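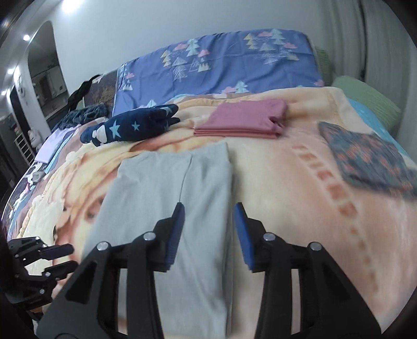
Folding practice on a bed in Jiravville, with a gray garment up front and a navy bundle with light blue stars behind it.

I went to Lerero expecting to write about people losing their jobs to machines. What I got was a long afternoon of talking about pants.

Lerero is a laundry service in Jiravville, and it folds 1,000 pieces on a good day. For years that was all hands. Now a chunk of the folding staff spend their shifts out in ordinary bedrooms, working the clothes with hand-held grippers so a machine called Karaki can learn from the recordings. They still fold (boy, do they fold!), but with two skinny fingers instead of ten.

I tried it and I was terrible. You pinch a hem, you lift, and the other leg slides off wherever it likes. One woman with 11 years at the tables told me she had never once thought about how she picks up a sleeve, and now she thinks about it in the shower.

The pay went up a little for the gripper shifts, and the standing went down. People like that part. What they don't like is the quiet - the old folding room had a radio and a lot of gossip, and the teams going out to the bedrooms are just 2 people. A couple of the older folders asked to go back to the tables and they did.

And Karaki? On the day I visited, it was down for a new part from Porkia, so the tables did the whole load by hand. They got through 977 pieces before the vans left at four, with the radio on.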